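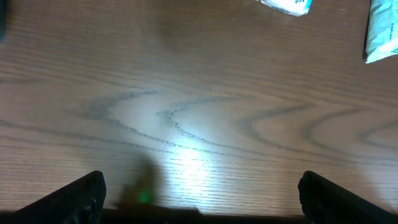

Tabletop grain, with light on the varnish

Ankrah Hall hire: FAQ

How do I book?
Email Korkor Boateng with your date, start time and how many people. Phone is fine too but mornings only. No booking is firm till you get a reply from her.

How much is the deposit?
£20, back to you after the hall's been checked. Card or bank transfer. No cheques sorry.

Can we get in early to set up?
Yes, up to an hour before. Longer than that and you pay for it. Ask first, the Clernis choir is often in before you.

Is there a kitchen?
Small one. Kettle, fridge, hob with 3 rings that work. Bring your own tea towels. Oven is being replaced in August, so cold food only that month.

Parking?
3 spaces at the back, first come. Otherwise Rollmont Road, free after 6pm. Please dont block the bakery gate.

We use cookies to make this site work and to see which pages get read. Accept all | Manage settings

Can we move the tables?
Yes. Lift, don't drag. Use mats under hot dishes and wipe up spills straight away. No sticky tape on the wood, it takes the varnish off.

Do we have to clear up?
Yes please. Everything off the tables, floor swept, bins out to the side passage. Food wrappers go in general waste, not the recyling. 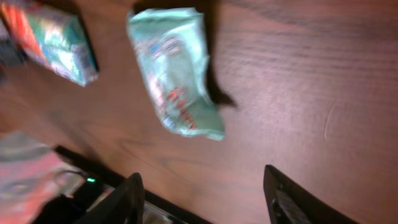

Crumpled wrapper on a polished table

What if we break something?
Tell Korkor. Small stuff usually nothing to pay. Anything bigger comes out of the deposit.

Can we have music?
Until 10.30pm, doors shut. Live bands by arrangement.

Cancelling?
2 weeks' notice for a full refund. Less than that we keep the deposit, unless someone else takes the slot.

Where do I leave the key?
Back in the key safe, scramble the code. Not through the Dastora office letterbox, they're sick of it.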